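Sterum: A Practice Kitchen for Robot Arms

Sterum is a kit from Vivance for classes and clubs. It runs on a computer. The kitchen in it is a simulation – a copy made of numbers and drawn on the screen. The robot arm is simulated too.

An arm is made of stiff parts called links. The places where links turn are called joints. At the end is a gripper, which works like a simple hand.

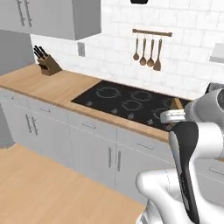 What the arm has to learn

A kitchen is a hard place for an arm. It must reach over the cooktop without hitting the counter, the cabinets or the tools on the wall. The program checks every move for a bump. After a bump, the task starts over.

The kit has 20 tasks in 4 levels. Level one is reaching. Later levels add pushing and lifting. 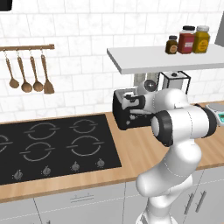 The gripper at the front of the black toaster.

What we thought

The lessons are clear. The menus are small and hard to read. A shared school computer ran the first two levels well, but level 4 was slow.

Last updated: September 27, 2023

Comments

tremley_club: Does it save your place if you quit in the middle of a task?

Stubbs: No, only at the end of one. I lost task 19 twice.

robotfan3205: I like the mustard jar on the shelf. Can the arm pick it up?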